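The snack table has rules now. I learned this in November, when a lifestyle newsletter informed me that guests "graze in zones" and that a bag of chips left on a bare table signals, of all things, hostility. I have been putting out bags of chips for most of my adult life. People ate them and came back.

Still, somebody is buying the equipment. Skarnerstead, the homewares chain, gives over a whole aisle to what it calls casual hosting: tiered stands, slate boards with a chalk pencil, divided trays in white, off-white and a third white. The board alone costs $60. For that money you could fill a table with things to eat and have enough left over for breakfast.

I asked Heather Rutherford, who has styled tables for catalogs and is better at it than most, whether any of this matters at home. She was more frank than I expected.

"A tray matters a little," she said. "It tells people where the middle is. After that you're decorating for yourself."

She thinks the usual mistake is decanting. You open everything, you pour it into bowls, and by nine o'clock you have six bowls of stale things and no idea which one has the nuts in it. Wrapped snacks keep. They can go back in the cupboard. They also have their names printed on them, a point the slate-and-chalk people have had to reinvent.

Prys Gronow disagrees, and he disagreed with me at some length over the phone. He runs the hosting workshops at Noiphan, where a two-hour session costs $75 and you go home with a linen napkin. His view is that wrappers are noisy, ugly and "full of somebody else's graphic design." Guests, he says, feel shy about tearing into a sealed packet. They wait for a person to go first.

I can believe the second part. I've been at parties where a sealed bag sat untouched for an hour and then was gone within minutes of being opened. But the cure for that is to open a bag. You don't need the napkin.

As for ugly, I'm not convinced. A lot of work goes into a snack wrapper, and a plain cloth under a heap of them looks cheerful to me in a way that a bowl of beige crackers never has. Beca Humphreys, who shops for her table mostly at the import grocery on her corner, says her nieces go straight for whatever they can't identify. Nobody has ever reached across a room for a beige cracker on those grounds.

I did try the tray. A friend swore by the Drarex, which has a lid, a handle and a removable dip cup, and I used it for three weekends. The lid didn't fit over anything taller than a pretzel. The dip cup collected crumbs. The compartments were the only useful part, and you can get compartments for a couple of dollars in any store that sells plastic.

My other complaint about trays is that they are always too small. Whatever size you buy, half the food ends up in front of it on the cloth, and that half seems to do perfectly well there.
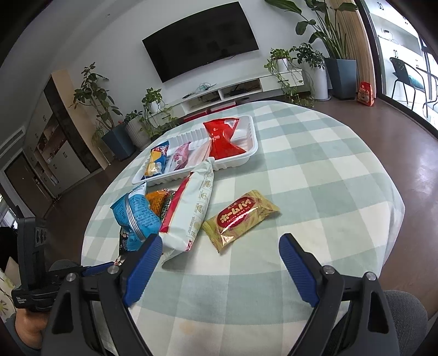 Page 75

The checkered cloth is doing more than the tray. Pale green and white will sit under red, gold, pink and blue without picking a fight, and a faint yellowish mark near the front takes nothing away from it. The compartments hold a few things toward the back, a big shiny red bag among them, and the rest lies wherever it lies: a crinkled light blue bag partly over an orange package, a gold packet of Fujiya Home Pie flat on its own to the right. I'd sit down at that table. Gronow would want it cleared and started again.

A round table helps too, and I say this as someone who owns a rectangular one and regrets it every holiday. With a long table the good stuff always lands at the far end. Caradog Samuel, who refinishes old tables and has no stake in snacks, told me that customers ask him for round ones in December and then complain in spring that they don't fit against the wall. Both groups are right.

So buy a cloth that washes well. Buy a cheap tray if you want a middle. Open one bag before the doorbell rings and leave the others shut. If you still have the $60, I would put it toward more snacks, and maybe something with a flavor you can't guess from the package.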